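Fladley Cricket Ground: Pre-Season Safety Checklist, with Comments
Pavilion, nets, square, boundary and spectator areas
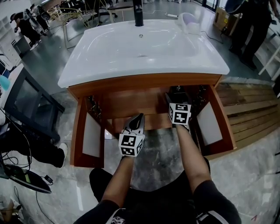 Inspection carried out in May, before the first home match, by Vilja Oksanen. Follow-up items go to Jarmo Suominen, grounds. Each item is marked OK, ACTION or CLOSED (area not to be used until fixed). The comments are meant to be read along with the marks. Last season several items were marked OK with a condition written next to them, and the condition got lost when the sheet was copied over.

Section A. Square and pitches

A1. Match pitch free of stones, loose material and old marker pins. OK
Two pins found at the Tringate End, both pulled. Please collect pins as soon as the creases are painted.

A2. Bowlers' footholes from last season filled and level. ACTION
The Haldane End is fine. At the Tringate End the fill has sunk on the left side as you look down the pitch. A bowler coming over the wicket would land on the edge of it. Top up, tamp down and check again the evening before the match.

A3. Stump holes on unused pitches plugged. OK

A4. Roller parked off the playing area, brake on, key removed. ACTION
Key was in the ignition. It should be on the hook in the machine shed. This was on the last two sheets as well.

A5. Pitch covers: wheels, frames and edges in good condition. ACTION
One wheel on the large cover is split and drags when pulled. The cover can still be moved by four adults. Juniors are not to move any cover. The drain hose clamp has a sharp end that needs tape or a new clamp.

A6. Ropes and stakes around the square visible and not frayed. OK

Section B. Outfield and boundary

B1. Outfield walked for holes, glass and animal diggings. ACTION
Rabbit scrapes at deep midwicket on the shed side. Fill with soil and seed. Walk it again on match morning, because they come back overnight.

B2. Sprinkler heads sit below the grass and caps are on. ACTION
The cap is missing near the sight screen at the Haldane End. The hole is big enough to take a heel. Cone it off for practice. No match play until a cap is fitted.

B3. Boundary rope at least three yards inside any fence, post or seat. OK
Measured at the tightest point, which is by the scorers' hut. The rope had crept out there by the end of last season. There is now a paint dot on the grass to mark the right line. Repaint it after mowing if it can't be seen.

B4. Sight screens: wheels locked, boards fixed, no nails showing. ACTION
Haldane End OK. Tringate End has one loose board at the bottom, and the ballast is missing from one foot. In a strong wind this screen could go over. Ballast first, board second.

B5. Advertising boards soft-edged or padded on the playing side. OK
The new Briteck boards are foam and lie flat when hit. The old metal ones have been taken down and are stacked behind the shed. They should be taken off the ground completely, as children climb on the stack.

Section C. Practice nets

C1. Netting checked for holes, full length, both sides and roof. CLOSED (lane 2)
Lane 1 has small holes, tied up during the inspection. Lane 2 has a tear in the roof at the batting end, and a ball will go through it into lane 1. Lane 2 stays shut until the panel is replaced. Tying it with string is not enough.

C2. Net skirts weighted or pegged so balls can't pass under. OK

C3. Matting flat, seams glued, no raised edges in the run-up. ACTION
The seam is lifting on lane 1 about where a fast bowler takes off. Glue and roll. Keep bowlers to a short run until it is done.

C4. Steel uprights padded where a batter could swing into them. OK

C5. Bowling machine: cable, tripod, guard and stop switch. ACTION
Cable and tripod fine. The stop switch works but has to be pressed twice. Have it looked at. The machine is to be run by a coach who has been shown how, and by no one else. The feeder raises the ball overhead before each delivery.

C6. Helmets for junior batters and for keepers standing up to the stumps. ACTION
Seven junior helmets checked. Two have cracked shells and have been thrown away. One grille was bent in far enough that a ball could get through the gap below the peak. Don't bend a grille back by hand. Replace it or replace the helmet.

C7. Sign with net rules in place and readable. OK

Section D. Pavilion

D1. Exits open from inside without a key. OK
The rear door sticks in damp weather. Opened on the first push on the day. Plane the bottom edge when there is time.

D2. Fire extinguishers in place, pin and seal intact, gauge in green. OK
The unit in the kitchen carries tag number 463 and is the next one due for service.

D3. Exit routes clear of kit bags. ACTION
There was no match on, so there were no bags, but the pegs in the away changing room are still too close to the door and bags end up on the floor in front of it. Move the bench to the far wall.

D4. Floors sound where spikes are worn. ACTION
Rubber matting in the corridor has curled at the join. It is the route players take out to bat, often in a hurry and looking through a grille. Fix before the first match.

D5. Steps down to the field: handrail firm, edges painted. OK
Edge paint is fading. It will do for this season.

D6. Balcony rail height and fixings. OK
All bolts checked with a wrench. No movement. The limit on the balcony stays as posted by the stairs.

D7. Hot water at safe temperature in changing rooms. OK

D8. Electrical outlets and visible cables. ACTION
The extension cord to the scoreboard runs across the scorers' doorway. Run it over the top of the frame.

D9. Kitchen: gas shutoff marked, knives stored, urn on a stable surface. OK
The urn is to stay at the back of the counter on match days. Teas are collected from the hatch and children are not to go behind it.

Section E. First aid and emergencies

E1. First aid kit complete and in date. ACTION
Cold packs are down to one. Order a box. Finger splints and eye wash are in date.

E2. Defibrillator: status light, pads, cabinet. OK
Green light showing. Pads in date until after the season ends.

E3. Ground address and gate directions posted by the phone. OK
The directions now say to use the Tringate Road gate. The other gate is too narrow for an ambulance.

E4. Ambulance route clear to the edge of the field. ACTION
Cars were parked along it during the inspection. Put the cones out before the players arrive, so by 10 a.m. for a 1 p.m. start.

E5. Head injury card in each scorebook. OK
Captains are reminded that a player hit on the helmet comes off and gets checked, even if the player says he or she is fine. Umpires have been told the same.

E6. Lightning plan. OK
Play stops on the umpires' call and everyone goes into the pavilion or into cars. The scorers' hut and the shed don't count as shelter.

Section F. Spectator areas

F1. Benches and seating stable, no splinters or loose slats. ACTION
One bench on the bank has a rotten leg. Turned upside down and taped. Remove it.

F2. Signs warning of balls leaving the field. OK
Both signs are up, one by the parking lot and one on the footpath.

F3. Crowd limit. OK
The ground is set up for 1,000. Regular league matches come nowhere near that, but the cup tie against Haldane brought in roughly half of it last year and the footpath side got tight. If we draw them again, open the bank early and keep the footpath clear.

F4. Play area fence and gate latch. ACTION
The latch doesn't catch unless the gate is lifted. Adjust the hinge.

F5. Trash cans away from exits. OK

Summary of work needed before the first match

A2 footholes, Tringate End
B2 sprinkler cap
B4 sight screen ballast and board
C6 replacement helmets
D4 corridor matting
E1 cold packs
E4 cones on the ambulance route

Lane 2 of the nets is closed until further notice. Everything else marked ACTION should be done by the end of the month. Jarmo has the list and will put his initials next to each item when it is finished. If an item can't be finished, write down why and what has been done in the meantime.

Comments added after the inspection

J.S.: Footholes topped up twice, second fill has held. Sprinkler cap fitted. Two bags of ballast on the screen foot, board screwed back on.

V.O.: Corridor matting glued and checked in spikes. It is still slightly raised near the umpires' room, so I have left D4 open.

J.S.: Roller key is on the hook. Spare key is in the pavilion office.

V.O.: Net panel ordered. The supplier sent the side panel and not the roof panel, so lane 2 remains closed. Please stop moving the barrier.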